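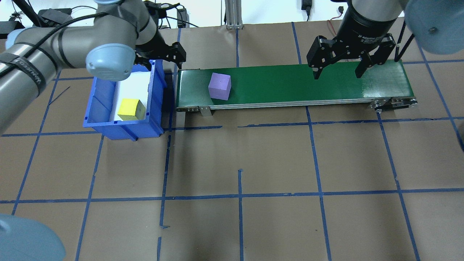

I've been running the Flommont bench kit for most of the summer, and I'm finally ready to say what I think of it. Short version: I'd buy it again, with a couple of gripes that I'll get to. It's sold through Tradley for $2230, and that gets you the belt, the sorting bin, a box of colored cubes, and the software license. Arms are on you. I already had a pair, so I marked out the table with blue tape, put the ribbed blue bin at one end of the green belt, and got going with a yellow cube in the bin and a purple one on the belt. You can buy a printed mat for the same job, but tape is cheap and I can move a line whenever I change my mind (I change my mind a lot).

## Setting it up

The belt comes in one piece, already tensioned, and I had it moving in 59 minutes. Most of that went to cables! The leads in the box are fine if your controller sits right next to the table. Mine doesn't, so I ordered longer ones, and Piret Ozoliņš at Tradley got them out to me the next morning.

The software is called Gresix, and I was ready to hate it. I didn't. You draw a pick zone, you draw a drop zone, you tell it which arm owns which zone, and it works out who waits for whom. With two arms sharing one short belt that's the part I used to write by hand – badly – so I was very happy to hand it over.

## What I like

The belt speed holds steady. I set it slow, left it going through lunch, and my pick timing still lined up when I came back. The cubes are a good size for a two-finger gripper, and they have enough grip to them that I could turn the force way down.

I also like that the bin is just a bin. No clips, no special base. Set it down, teach the corners, and you're off. If you bump it you'll have to teach them again, but that takes a minute.

## What I don't

The belt is glossy, and my overhead camera didn't love that. With a bright light behind the table I was getting glare at both ends of the belt, and Gresix kept reporting a cube where there wasn't one. Turning the exposure down got me most of the way there. A matte belt would be better, and Laimutė Koppel on the Flommont support desk told me they're testing one.

The manual needs work too. Page 3 sends you to page 92 for the wiring chart, and the wiring chart is somewhere else entirely. Download the August version, it's much better.

## Flommont or Navickas?

I had the Navickas kit on loan before this one. It has a longer belt and nicer feet, and if you only run one arm I'd look at it seriously. For two arms I prefer the Flommont, mostly for the handoff setup in Gresix. Spare cubes are easier to get as well, and you will lose cubes. I found one in my boot.

Tradley still has the kit in stock as I write this. Order the long cables at the same time and save yourself the second shipping charge.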